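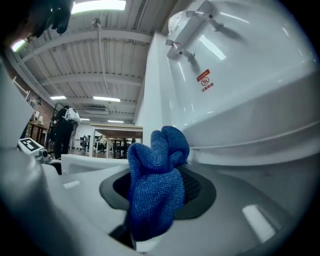
Automation at Work: Routine Cleaning at the Prellgate Site
Gallery updated 24/09/2022

Ostero began its routine cleaning program at Prellgate in June. The program concerns the small daily tasks that every shared office depends on: wiping down fixtures, cleaning kitchen equipment and returning supplies to their places. Staff carry out these tasks with hand-held grippers, and the recordings are used to teach machines the same work. A total of 2,652 recordings had been accepted by the end of the first phase.

The program has changed the working day for 10 members of the facilities team. Each of them now divides the shift between regular duties and recorded sessions. Session time is paid at the normal rate and counts toward the weekly total. Participation is by agreement, and a member of staff may return to regular duties full time on request.

Wiping was chosen as the first task. It is familiar to the whole team, it is needed on every floor, and it is harder for a machine than it appears – a cloth changes shape each time it is picked up, and the right amount of pressure is usually judged by feel.

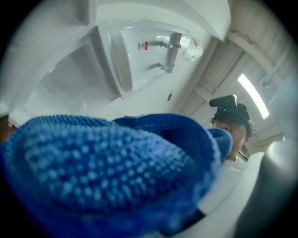 A blue textured cloth beside a white unit with a metal handle. The person at right wears a black cap with a small device mounted on top.

Several working practices were revised after the first weeks. Staff reported that holding the grippers at low height was tiring for the wrists and shoulders, and sessions were shortened as a result. Low surfaces may now be cleaned from a seated position. The team also asked for a say in how tasks are described, and the written instructions for each surface are now drafted by the people who clean it.

Inside surfaces and corners have required the most attention.

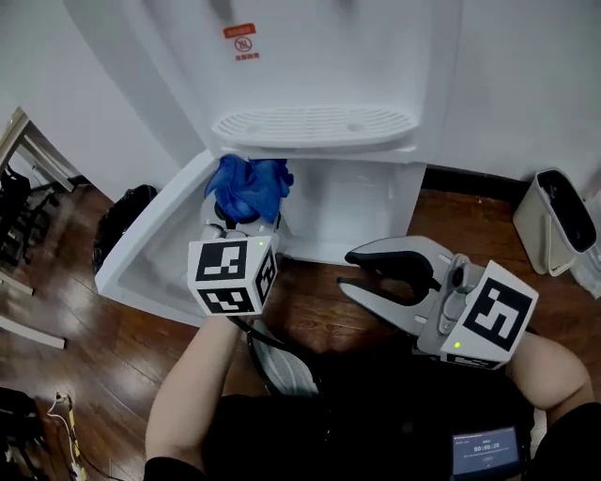 They take longer than open surfaces, and the movements differ from one person to the next. Birkby, which reviews the recordings, had at first asked for a single standard method. After discussion with the team this request was withdrawn, and each person now works in the way he or she would on an ordinary shift.

No positions at Prellgate have been removed under the program. Two new duties have been added to existing roles: checking recordings before they are submitted, and introducing new participants to the equipment. Training for both is provided by Iyamu during working hours.

The second phase will cover shelves and desks. Staff who wish to take part should speak with their shift supervisor – places are assigned in order of request.

Related pages: Working Hours and Session Pay | Equipment Care | Contact the Facilities Office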